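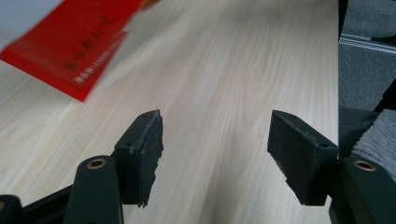

The planner gave up at the same point every time. Siv Løken had the log open on the left screen and the gripper state on the right, and she ran the episode again to see if it would do anything different.

It didn't. At step 208 the confidence on the grasp dropped to almost nothing, the arm paused, and the program wrote NO TARGET and quit.

"Is it the segmentation?" Helge asked. He was eating soup at the next desk.

"The segmentation's fine. It finds the card. Then it loses it."

"Blur?"

"I thought so. I put the filter back in and it loses it two steps later."

Helge put down his spoon and rolled his chair over. He had written most of the tracker the winter before, when the company was still called Brititz and had an office with windows. He scrolled up through the log without speaking. Siv let him. She had been at it since lunch and had stopped seeing the numbers.

"Who changed the timestamps?" he said.

"What timestamps?"

"These are coming in on the camera clock. The finger widths are on the host clock. They used to be the same clock."

She looked. The gap was 5 milliseconds at the top of the file. By step 200 it was long enough that the fingers were open in one column and closing in the other.

"Benedikt did the driver update," she said.

"When?"

She checked the commit. Tuesday, September 15, 2026, a little before midnight. The message said "small cleanup, no functional change."

Helge laughed and went back to his soup.

Siv called Benedikt, who was on the train to his mother's and kept dropping out in the tunnels. He said he had moved the camera to its own process because it was blocking the planner. He said Sumathi had asked for it. Then he said, "Oh," and was quiet long enough that she thought she had lost him again.

"I never passed the offset," he said.

"No."

"Can you do it? It's one line. It's in the config loader."

"It's two lines," Siv said. "I'm looking at it."

She typed them in and restarted everything. The fans came up. She turned off the filter, then ran the episode from the beginning and watched the step counter. Helge had stopped eating.

207. 208. 209.

The confidence held. At 231 the planner asked for a close command, and both columns showed the width going down together.

"Write a test for it," Helge said.

"Tomorrow."

"You'll be in Bateo tomorrow."

She pulled her chair back in and opened a new file.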